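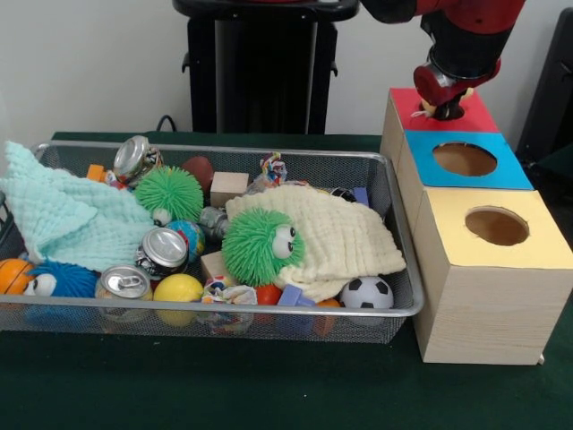
Orncombe Sorting Kit review: four months of picking stuff out of a basket

I bought the Orncombe Sorting Kit with my own money (well, half mine, half from my sister Yasaman's tutoring business, and she gets it on weekends), so nobody sent me anything and nobody is waiting on me to be nice. It's the add-on set that's supposed to give your robot arm something worth doing. No arm in the package! You bring your own, and I want to put that up high because Hamidreza Kazemi on the Civer forum ordered one thinking he was getting a whole robot for the price of a nice dinner. He was not happy.

So what do you get for your money? A wire basket with a silver rim, the box set, and a big bag of things to sort. The boxes are three wooden cubes joined together with colored tops: pale yellow, blue and red. You can mix your own household junk in with the bag, and I'd say do it, because the more jumbled the basket is the more interesting this gets. Mine has cloths, balls, blocks, puffer toys and crushed cans all piled on top of each other, and it's so much better than a neat row of cubes.

Setup

The manual says 20 minutes. It took me an evening, but a lot of that was me clearing my table and moving the basket back and forth until the arm could get to all the corners. The boxes want to be in easy reach too. I ended up with them on a diagonal to the right of the basket, with the yellow cube nearest me and the red one at the back, and that's where they've stayed. If your arm is a small one, try the farthest cube first before you get attached to any layout. Mine reaches it fine coming down from above, but Keyvan Tehrani (same forum, much smaller arm) had to turn his whole set sideways.

The software side is a download from Sokia, and it's okay. It found my arm on the second try. The calibration screen has you touch the gripper to each box top and press a big button, and if you bump the boxes afterward you get to do it all again. I now have tape on the table. Get tape.

How it sorts

Blocks are easy. I ran 100 picks with blocks only, and it dropped two, which made me feel like a genius for one night. Then I put the fabric in.

Cloths are a whole different game and they're the reason I'd buy this kit again. I've got two bumpy muslin ones in there, an aqua and a cream, and they flop over everything else. The gripper will go for a fold, come up with a corner, and drag half the pile along with it. Or it gets the cloth cleanly and then there's a ball underneath that the software had no idea about. I love this part! You learn so much more from one cloth than from an hour of cubes.

The puffer toys (green, spiky, big googly eyes) are my favorite things to pick. They squish, so even a sloppy grab usually holds. Small balls are the opposite and roll off the second you touch them a little wrong. The mini soccer ball has been under my couch more than it has been in a box. Crushed cans come out all right if there's an edge standing up, and not so well when one is lying flat up against the mesh.

I leave the counter running and it's at 2264 tries as I write this, so I feel like I've given it a fair go.

The boxes

Nicely made, with a light wood grain that looks good enough to leave out when company comes. The tops on my yellow and blue ones have round holes in them, and you can decide for yourself which things belong with which color. I do balls in yellow and blocks in blue, and I save red for the tiny odds and ends that don't fit anywhere else. Yasaman changes it every time just to make her students redo their programs.

My gripe is the hole size. I'd like them wider. A cloth will not go through in one go unless the arm lets go at exactly the right spot, and I've spent whole evenings watching one hang there over the edge. Mahsa Taheri suggested having the arm poke it down with a closed gripper, and that does work, but it's slow and it looks pretty silly.

The basket

No complaints, really. It's sturdy and you can see in through the sides. The rim is a bit shiny, and under my ceiling light the software kept wanting to pick up the rim itself. I moved the lamp and that stopped. I also put everything on a dark green surface, which seemed to help it tell toy from table.

Price and the other one

I looked at the Naseri set too. It's cheaper, and the pieces are all hard plastic, so if you only want clean and simple picks for young kids it'd be fine. I would have been bored with it by the end of the month. Orncombe says the bag of toys can be reordered separately, and they answered my email about it the next day, so points for that.

Would I buy it again? Yes, at the sale price. At full price I'd want bigger holes and a fourth box. Four stars from me, and if anyone has a good trick for cloths, please leave it in the comments, I'm all ears.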